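Zahira Wijaya sorts returned play sets at the Skotard toy library. Each animal set goes out in a lidded box and comes back, in her words, "in whatever order the family left it". Her job is to get it back to 12 pieces, clean and in the right box.

Sorting is done on a white table, one set at a time, using a shallow plastic tray. "I want low sides," she says. "With a deep tub you stack things, and the small ones go to the bottom." Ribbed trays are harder to wipe but she finds they hold their shape. 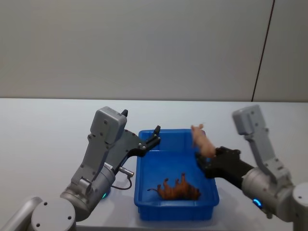 A brown toy animal in the blue tray, with the pink pig above the right rim.

Pieces are checked for split seams, chewed ears and lifted paint. Glossy finishes show scratches early, Wijaya says, though a scratch alone does not take a piece out of use. "A sharp edge does. A missing tail depends on how it broke."

The library holds 1,166 loose pieces as spares, catalogued by Aisyah Majimbun under species and length. Pigs run short every December. Majimbun will match a replacement within 6 mm. "Past that, the set looks wrong on the shelf and people report it as a mistake."

Contact Skotard Toy Library | © Skotard | Back to top
12 shares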